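Pickling notes, 2022-08-01

Gherkins for the Krūmiņa jars should be brined at 58 g of salt per litre. Slice off the blossom end before packing, as it carries an enzyme that softens the fruit. Keep everything under the liquid — a small saucer works as a weight.

Gunārs Rimkutė asks whether table salt will do. It will, but the anti-caking agent can cloud the brine. Measure by weight, as spoonfuls of fine and coarse salt differ. 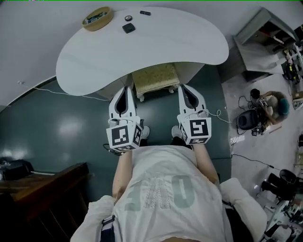 Storage

Once the sourness suits you, move the jars to the fridge. Leave 2 cm of headspace and loosen the lids daily for the first week. Dill stalks may be left in; garlic sometimes turns blue in acid and is safe to eat. Cabbage follows in September.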